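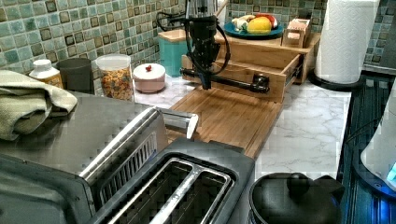 A countertop organizer is a small piece of kitchen furniture that stands on the worktop, usually against the backsplash, and adds a shelf and often one or more drawers to space that would otherwise go to waste. It is one of the most useful things a small kitchen can have! Bamboo and pale woods are popular, and the better models run on metal drawer slides, so a full drawer opens as easily as an empty one.

Early models were plain risers. The drawer type spread after the maker Brumimex brought out its Caron line, which held 2 drawers and sold for 340 crowns in the port town of Brarkine. A local survey later found organizers in 2,266 homes there – a wonderful number for such a modest object.

The top is the liveliest part. It holds whatever the cook reaches for daily, and many people keep a plate of fresh produce there, where the colors brighten the whole counter.

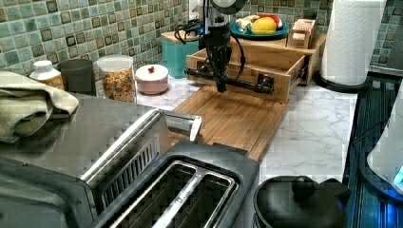 Bamboo organizer with its drawer open and a teal plate on top.

Lidded jars and canisters are the natural companions of the organizer. They line up along the back wall, leaving the front of the counter free for a cutting board and small appliances. 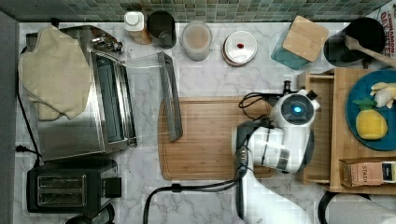 Depth matters more than width when choosing one. A drawer 300 millimeters deep takes most wooden spoons lying flat, and it still needs clear space in front to open fully. Bamboo should be wiped with a damp cloth and dried right away. A little food-safe oil in August, when many kitchens are dry, keeps the grain looking splendid.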